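How Robots Learn From Examples

By Efe Afolabi
26/03/2020

Think about how you learned to tie your shoes. Someone probably showed you, and then showed you again. You tried it, the loops fell apart, and you tried again. After enough tries your hands knew what to do.

A robot can learn in a similar way. Instead of writing a rule for every tiny move, people give the robot many examples. The computer program that studies the examples is called a learning system. This page explains where the examples come from.

What is an example?

For a robot arm, an example is a recording of one job from start to finish. The job is usually small, such as "pick up the pen" or "move the cup to the left."

A recording has several parts. There are pictures, taken many times each second. There are numbers that say how each joint of the arm was bent. There is another number that says how far open the gripper was. The gripper is the robot's hand, and it often has just two fingers. Last, there is a short sentence that says what the job was.

All of these are saved together, so the learning system can match them up. It can learn that when the pen looked like this, the arm moved like that.

Who moves the arm?

Most of the time, a person does. The person holds a controller and steers the arm through the job. This is called giving a demonstration.

Oluwaseun Olaniyan gives demonstrations for a project named Sornovus. She practiced for a few days before any of her recordings were kept. "My first ones were very wobbly," she says. "I kept closing the gripper too early." She now records 40 demonstrations in a morning and then takes a long break, as her hands get tired.

What happens to the mistakes?

Some recordings go wrong. The gripper may close on nothing, or an object may roll away. People check each recording afterward and mark it "good" or "not good." In one set for Sornovus there were 1046 recordings, and 53 of them were marked "not good."

Those are not always thrown away. A recording where the arm misses and then tries again can be useful - it shows the robot how to fix a mistake.

Why do they need so many?

Suppose you only ever saw one dog, and it was small and white. You might not know that a big black dog was a dog too. A learning system has the same problem. If the pen is always in the same spot, the system may learn to reach for that spot, even when the pen has been moved.

So people change things between recordings. They turn the pen around. They swap the table for one of another color. They put other objects close by, and they make the light brighter or dimmer.

Can a computer make examples?

Yes. A simulation is a pretend world inside a computer, a bit like a video game. It can have a pretend table, pretend objects and a pretend robot. If something falls off the table in a simulation, it does not break, and the whole thing can be started over in a moment.

Changing the world is quick, too. The computer can pick a new color, a new object or a new place to put it. The Sornovus team uses both kinds of examples, real and simulated.

Simulations have limits. Real cloth bends and folds in ways that are hard to copy, and real objects can be sticky or slippery. That is why robots that learn in a simulation are also tested in the real world.

What does the robot see?

When a camera is close to the gripper, the robot gets a near view of its work. It may see its own fingers along with the objects. Large things may not fit in the view at all, so the learning system has to work with the part it can see.

In the simulated view at the end of this section, find the gray and black pen. It is lying right beside a big brown object, and the gap between them is very narrow near the push-button end. Toward the writing tip the gap gets wider. Where would you put the two fingers?
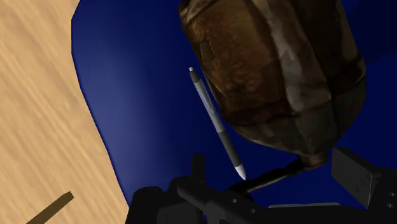
Words to know

Demonstration: a job done by a person steering the robot, so that it can be recorded.

Gripper: the part of a robot arm that holds things.

Joint: a place where the arm can bend or turn.

Learning system: a computer program that gets better at a job by studying examples.

Simulation: a pretend world inside a computer.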